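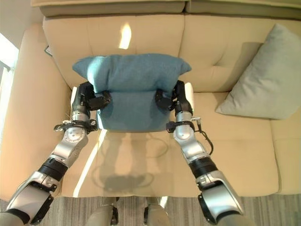

Figure 6. Teal scatter cushion above the seat of the sofa, glass coffee table in front.

Section 4. Loose Cushions: Placement, Shaping and Routine Care

4.1 Scope

This section applies to the loose cushions supplied with furnished apartments in the Drusmont and Rana buildings. It covers scatter cushions in soft fabric and the sofas on which they are kept. Seat cushions and other fixed upholstery are covered in Section 3. Glass tables are covered in Section 5.

Residents who have brought their own cushions may follow the same steps, provided that the care label on the cover does not state otherwise.

4.2 Before You Begin

1. Clear the coffee table. Cups, glasses and open containers should be moved to the kitchen.
2. Remove jewelry or watches that could catch on the pile of the fabric.
3. Wipe the sofa seat with a dry, lint-free cloth, working from the back toward the front edge.
4. Check the seams of each cushion. A cushion with an open seam should be set aside and reported to the Dultia service desk.

CAUTION: Do not kneel, sit or lean on the glass table in order to reach the sofa. If the sofa cannot be reached comfortably, move the table first, as described in Section 5.2. Two adults are required.

4.3 Shaping a Cushion

A scatter cushion that has been in use for some time will flatten in the middle, and the filling will collect along the lower edge. Shaping should be carried out weekly in furnished apartments and after each stay in guest units.

1. Hold the cushion by its two sides, at about the middle of each side.
2. Press the sides toward each other until the fabric folds, then release. Repeat several times.
3. Turn the cushion a quarter turn and repeat step 2.
4. Push the filling into each corner from the outside with the fingertips.
5. Lay the cushion on the sofa and smooth both faces with the flat of the hand.

Note: Folds left in the fabric after shaping are normal. They will relax when the cushion is left standing. Do not iron the cover to remove them.

Cushions should not be lifted or carried by one corner. This places the full weight on a single seam and is the most frequent cause of repair.

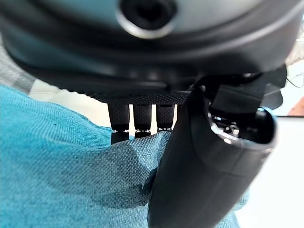
Where a zipper is fitted, confirm that it is fully closed before the cushion is returned to its place. The zipper side should face down.

4.4 Placing Cushions on the Sofa

1. Stand the cushion upright on the seat, with its lower edge against the foot of the backrest.
2. Lean it back until it rests without support.
3. Leave a gap of 30 cm between the cushion and any lamp, heater or radiator.
4. Check that no part of the cushion hangs over the front of the seat.

Colored cushions should not remain in one position on pale upholstery for long periods. Dye may transfer to light leather and faux leather surfaces, particularly in warm rooms. Change the position of each cushion when the apartment is cleaned. If a mark appears, do not apply bleach, solvent or abrasive pads. Refer to Section 3.6.

4.5 Cleaning

Surface dust: Use a vacuum cleaner with the upholstery nozzle on the lowest setting. Brush the pile in one direction afterward.

Small spills: Blot immediately with a white cloth. Do not rub. If a trace remains, dampen the cloth with cool water and blot again from the outside of the mark inward.

Full cleaning: Removable covers may be exchanged once a year, in October, through the Cliren laundry service. Place the cover in the bag provided and write the unit number on the tag. Inserts must remain in the apartment.

CAUTION: Do not place a damp cushion on leather or faux leather. Allow it to dry completely on a rack, away from direct heat. Drying takes roughly 90 minutes for a small spill and may take longer in winter.

4.6 Storage

1. Clean the cushion and confirm that it is dry.
2. Place it in a breathable cotton bag. Plastic bags and vacuum bags are not permitted.
3. Store the bag flat on a closet shelf, with nothing on top of it.

Replacement covers and inserts are requested using Form 300, available at the front desk of each building.

Section revised 16 December 2019.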